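Wendstead Old Apples Survey: progress report to the Pekar Fund

Hello again from the orchard side of things! You asked for a short report at the halfway point and I've tried to keep it short, but I've been up to my elbows in apple trees since spring and I do tend to go on. The short version is that we're on budget, a little behind on the map, and well ahead on the trees themselves.

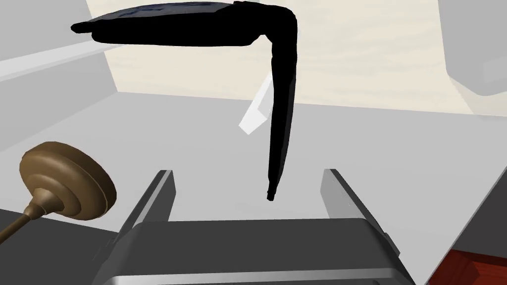

By the survey coordinator, Wendstead Old Apples
August 9, 2024

When I wrote the application I guessed we'd find most of the old trees along the Corach road, where the farms used to run right down to the river. We did find trees there, but the best stretch has been behind the houses on the east side of town, where the lots were cut out of one big orchard and people simply kept whatever was standing in their yard. One homeowner had been mowing around a huge hollow tree for years and thought it was a crab apple. It is not a crab apple! The fruit is big, ribbed, greenish yellow and sour enough to make your eyes water, and I'm fairly sure it's a cooking variety that was sold by mail order out here way back when. I'd like a second opinion before I put that in writing anywhere but here.

So far we have 10 trees tagged that I would call interesting, meaning old, grafted, and not something you can buy at a garden center. Four of those have fruit ripe enough to compare against the old catalogs. The rest are late apples and I'll have to wait, which I'm not good at.

The leaf samples are the part I was most nervous about and they've gone fine. You want young leaves, dried fast, and the first batch I did turned brown in the envelope (my own fault - I left it in the car). I picked those again the next week and they look good. Everything goes off to the lab in one package at the end of August, as planned.

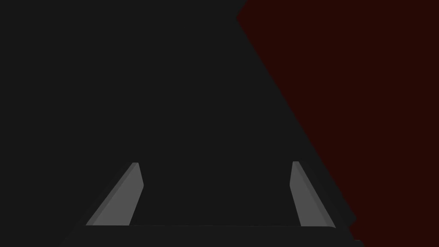

Money

We've spent $810 of the grant on lab fees, which I paid up front to get the lower price. The tags and the printing came to $400. Lambrakis Printing did the tags on a plastic stock that's supposed to hold up to weather, and they also ran off the door cards we leave when no one answers. I had figured on paper tags in the budget, so that line is higher than I told you, but I've taken the difference out of travel. Nearly all the trees are close enough to bike to, so travel was too generous anyway.

I have all the receipts and can scan them whenever you like.

What's slow

The map. I said it would be up by now and it isn't. Part of the trouble is that some folks are happy to have their tree tagged but don't want a dot on their house where strangers can find it in apple season, and I can't blame them. I'm thinking of marking trees by block and leaving the street numbers off. If that's a problem for your own reporting, please tell me soon, before I redo the whole thing.

The other slow piece is the drought. Trees that should be carrying fruit dropped a lot of it early, and on two of the Corach road trees I may have nothing to look at this year except leaves. The lab results should cover us there.

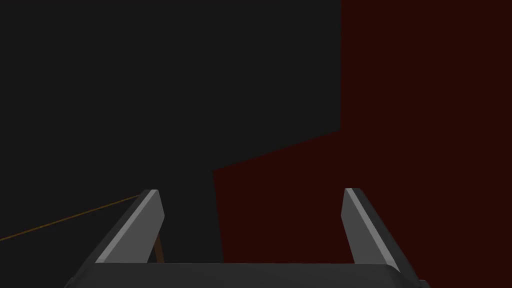

Gripper palm and fingers, seen from behind and above.

What's next

Fruit days, mostly. I want to set up a table in Wendstead once the mid-season apples come in, and ask people to bring a few from their own yards, with the stems still on and a couple of leaves. We tried a small one in July and I got more leads in that one morning than I had from a month of knocking on doors - plus a pie.

After that comes cutting wood for grafting, in the dead of winter, and I still need to find a spot to heel in the rootstock. The strip behind the old feed store has decent soil but no water. If you know of anyone with a spare row and a hose, I'd love an introduction. I'll write again when the lab results are back.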